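Drorham Snack Table – Set-up Guide
Section 2: Laying out and sorting
Last revised 27 Jun 2018

Read this before opening any packets. Short section, most of it is common sense. Tables vary between rooms, so do containers. The steps are the same.

2.1 Before you start

1. Wipe the table top and let it dry.
2. Containers go along the back. Never the front – sleeves catch on them.
3. Plant goes in the same row as the containers. Leave it in its pot, don't swap it for a bigger one.
4. Turn white containers so the raised ends stand left and right.
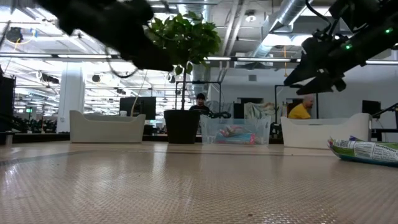

5. Check each container for crumbs and old wrapper corners. Tip out, wipe, put back.
6. Keep the front half of the table for sorting. You'll want more room than you think.

Note: the room list calls the containers "tubs", the order form calls them "bins". Same thing. Reorder code for the clear ones is 3569, from Allura.

2.2 Filling the bins

1. Open one delivery box at a time. A full box is 20 packets, mixed.
2. Bars first. They stack, bags don't.
3. Put bars in the clear bins so people can see whats left without rummaging.
4. Stop when the bin is level with the rim. Heaped bins spill.
5. Spare bars can wait on the table top till there's space.

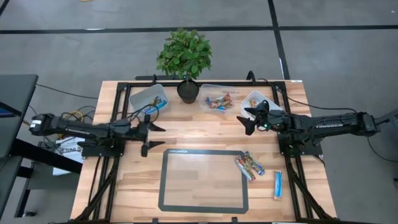

Fig. 2 – Bars in the clear bins, plant between the first two.

Caution: do not put anything in the plant pot. Wrappers, sticks, change, anything.

2.3 Sorting the bags

1. Tip the bags out on the table. All of them, in one go.
2. Turn them face up if you can. Upside-down lettering slows everybody down.
3. Pull out anything with peanut on the front and keep it to one side. Goes in its own bin, labelled.
4. Check dates. Short dates go on top, anything past April goes back in the box for return.
5. Squashed bags are fine if the seal is sound. Split seal – bin it.

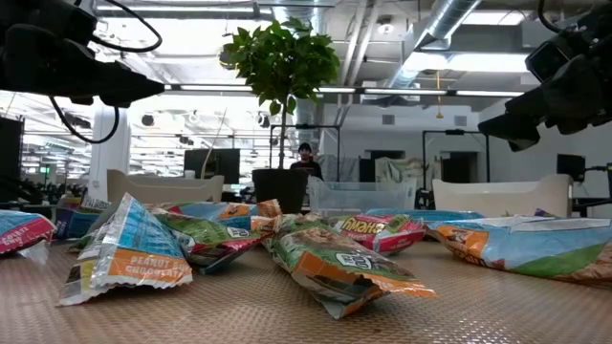 Wickramasinghe: we do peanut first now, before dates. Quicker, and you only handle those bags the once. Also please say somewhere that the lettering on the front isn't enough, you have to read the small print too.

Fair point, both go in the next revison. Until then, read the small print on every bag.

2.4 Clearing down

1. Empty the bins back into the box, bars at the bottom.
2. Fold the top over, write the count on the flap.
3. Wipe out the bins, then the table. Damp cloth, no spray on bare wood.
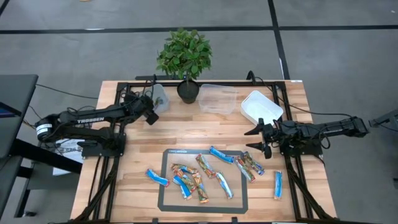

Last check is the bins. Look into each one from above, not from the side, and take out whatever is left. Clear ones are easy: if you can see the wood grain through the bottom, as with the shallow one to the right of the pot, move on. The translucent sort hides things, and the left-hand one there still has something small in it, so put your hand in and feel. Then water the plant if the soil is dry and push the pot back into line.

Note: Seto labels come off with warm water. Don't scrape. Spare sheets hold 12 and are kept with the order forms, see section 3.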